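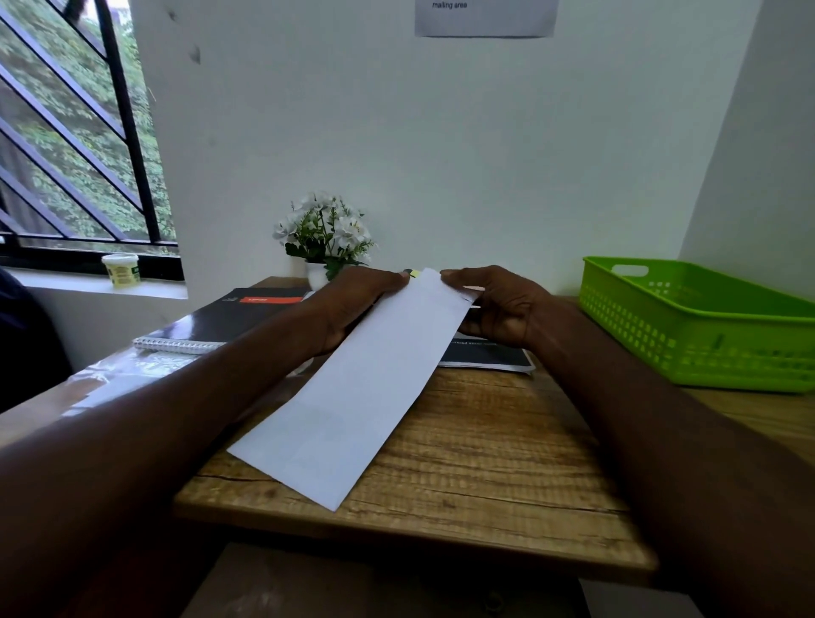
Egocentric demonstration capture is a method of gathering examples for a learning system in which a person performs a task by hand while a head-level camera records the work from the worker's own point of view. The recordings, called episodes, are used to train policies for robot manipulators, or to pretrain the visual part of such policies before a smaller quantity of robot data is added. Tasks are usually short and made up of ordinary handling. In the envelope task treated in several sections of this article, the material is a plain white envelope, long and unmarked, held at one end by both hands over a wooden desk, with a lime-green plastic basket at the right. The method is distinguished from teleoperation, in which the person drives a robot and the robot's own joint readings are stored, and from kinaesthetic teaching, in which the arm is moved by hand.

Contents
1 Terminology
2 Task definition
3 Workstation
4 Recording procedure
5 Annotation
6 Hand pose and retargeting
7 Known problems
8 Use in training
9 See also

Terminology

The word "demonstration" is older than the method and is applied to any recorded performance of a task. "Egocentric" refers to the position of the camera and says nothing about its lens or frame rate. An "episode" is one performance from start pose to end pose. A "segment" is a part of an episode that carries one label, for example "seal flap". A "session" is a group of episodes recorded by one demonstrator at one workstation without the camera being removed. The Kuvetar annotation guide uses "take" in place of "episode"; the two terms are equivalent, although Kuvetar counts an abandoned take and most other schemes do not.

"Bimanual" describes a task in which both hands are needed for at least one segment. Where one hand only steadies the object, some authors write "asymmetric bimanual". The envelope task is normally placed in this class for its pressing and writing segments, and in the symmetric class for flap handling.

Task definition

A task definition consists of a start condition, a list of steps, an end condition and a list of permitted variations. It is written before recording begins and is kept under version control along with the data, as a change of wording partway through a collection has been found to change how demonstrators move.

For the envelope task the Werkthorpe definition gives the following.

Start condition: envelope on the desk or in the hands, flap open, insert in place.
Steps: seal the flap; affix postage at the top right corner; transfer the envelope to the mailing area.
End condition: envelope released, both hands clear of the basket.
Permitted variations: choice of leading hand, orientation of the envelope during sealing, order of smoothing strokes.

Writing an address is treated as a separate task with its own definition, and may be recorded in the same session. The two are kept apart in the index even when one demonstrator does both without a break.

Definitions differ in how much they prescribe. A tightly prescribed task gives episodes that resemble one another and are easy to segment, but a policy trained on them tends to fail when the object is presented at an unfamiliar angle. A loosely prescribed task has the opposite faults. Common practice is to fix the order of steps and leave the manner of each step to the demonstrator.

Workstation

The workstation is the desk or bench at which episodes are recorded, together with whatever stands on it. It may be a purpose-built bench with a uniform matte surface, or a furnished desk in an ordinary room. Furnished desks are preferred for data meant to generalize, and purpose-built benches for measurement.

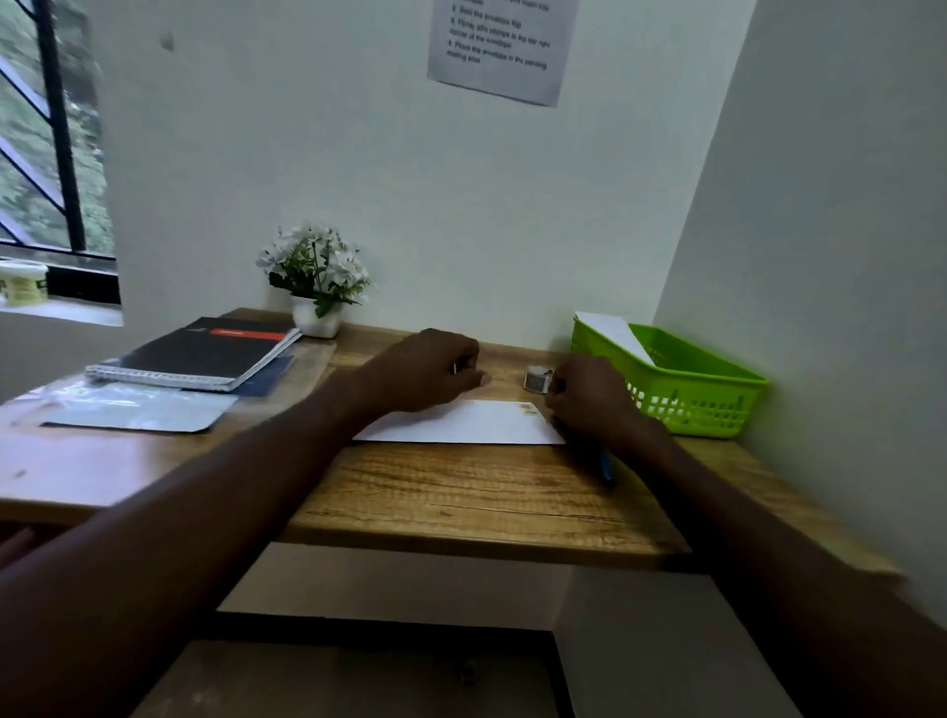
This page was last changed on 14/11/2024.

Objects at a furnished workstation fall into three groups. Task objects are handled in the course of the episode: the envelope, the roll of stamps in its clear round dispenser, the basket, the pen. Incidental objects stand on or near the desk and are not required by the definition, such as a spiral-bound notebook or a small artificial plant. Fixed features include the walls, the window and the desk itself. Only task objects need be listed in the episode record, though the Zeman format provides an optional field for the others.

Step instructions may be read aloud, shown on a display or posted within the demonstrator's view. At the envelope workstation they are on a printed sheet taped high on the back wall, numbered, with wording such as "3. Firmly affix stamps in the top right corner of the envelope" and "4. Place the envelope in the pending mailing area". Posted instructions cause the demonstrator to look up. With a head camera this moves the view, and the desk may leave the lower part of the picture for a short time. Some collections remove such intervals, while others keep them on the ground that a policy should tolerate camera motion.

Lighting from a window is a recognized source of variation. Glare on a varnished or otherwise glossy surface can hide the outline of a white object, and paper in particular may lose its near edge against a pale reflection. Blinds are used where the collection requires constant colour. Otherwise the time of recording is stored and the variation is accepted.

Recording procedure

The usual procedure is as follows.

1. The camera is fitted and its tilt is set so that both hands are in view when resting at the front of the desk.
2. A calibration target is held over the desk and removed.
3. Task objects are set to the start condition.
4. The demonstrator performs the task at normal speed.
5. The end condition is checked and the episode is marked as complete, abandoned or faulty.
6. Task objects are reset or replaced.

Reset is slow for tasks that consume material. An envelope that has been sealed cannot be returned to its start condition, and a stamp that has been affixed is in most cases lost. The Werkthorpe collection holds 885 completed envelope episodes, recorded over 66 sessions, and each used a fresh envelope. Ungummed labels of the same size have been tried in place of stamps. They release from the backing with less force, and the peeling motion they produce is different enough that the substitution was dropped in July.

Demonstrators are asked not to slow down for the camera. Exaggerated slowness is the most frequent fault in first sessions and is generally gone by the second. The first seven episodes by any new demonstrator are discarded under the Cillis protocol, whatever their quality.

Annotation

Annotation is done after recording. The annotator marks the boundaries of each segment and assigns a label from a closed list. Boundaries are placed at contact events where these are visible, for example the moment at which a fingertip meets the flap. Where the contact is hidden by the hand, the boundary is placed at the last clear moment before it and flagged as estimated.

Two annotators work on each episode independently. Where their boundaries differ by more than the tolerance stated in the guide, a third pass is made. Disagreement is greatest in pressing and smoothing, which have no distinct end, and least in release.

Free-text descriptions may be added to segments for use with language-conditioned policies. Guides normally require such text to name the hand, the object and the action, in that order, and to avoid statements of purpose.

Hand pose and retargeting

A recording of human hands contains no motor commands. Before it can be used for direct imitation, the position of each wrist and finger joint must be estimated from the video and mapped onto the manipulator, a step known as retargeting. For a two-finger gripper the mapping is commonly reduced to three quantities: wrist position, wrist orientation and the distance between thumb and index finger.

The reduction is adequate for pinching, as when the end of an envelope is held between thumb and fingers. It is poor for actions that use the palm or the side of the hand. A pen held beneath the palm while the same hand presses on the paper has no direct equivalent on a two-finger gripper, and episodes containing such holds are either excluded or used for visual pretraining only.

Known problems

Occlusion by the forearms. In a head-level view the forearms enter from below and from the side and may cover much of the front of the desk. Objects placed there are seen only intermittently. Placing the basket toward the back of the desk reduces the effect.

Thin objects. Paper has almost no visible thickness, and depth estimates for a flat envelope are dominated by the desk under it. Some pipelines fit a plane to the desktop and treat the envelope as lying in it until a lift is detected.

Unrecorded force. "Firmly" in an instruction has no counterpart in the video. Instrumented mats have been placed under the work to record pressing force, at the cost of a visible change in the desk surface.

Handedness. Collections drawn from few demonstrators are heavily right-handed. Mirroring the video corrects the balance of hands but reverses printed text and puts the stamp at the top left corner, contrary to the task definition. Mirrored episodes of the envelope task are therefore not used for the affixing step.

Use in training

Episodes are divided into training and held-out sets by session and never by single episode, as neighbouring episodes share lighting and camera tilt. A held-out set should contain at least one workstation absent from training. Results reported without such a workstation are not comparable with those that include one.

See also

Behaviour cloning
Kinaesthetic teaching
Motion retargeting
Teleoperation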